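**Table by the Door**

20 past. Kirsty had one hand on it already.

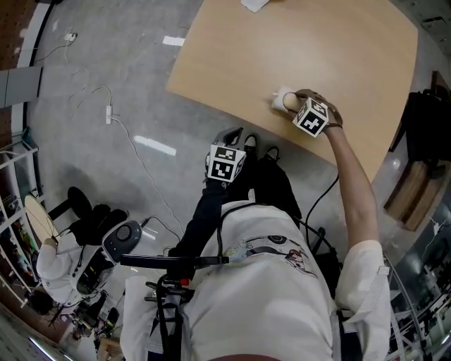
*Light wood, round edge, one small cream thing.*

"Don't lift it yet," she told herself. Gran's rule. Hold it first, then decide. Keep or Skelley box, no third pile.

April, and the flat had to be empty by noon. The van from Costigan was 41 minutes out, then 20, then parked. Engine runing.

She thought of the house in Prumia. The kitchen there, the drawer that stuck.

Keep.

No. Box.

The horn went, twice. She closed her fingers adn stayed where she was.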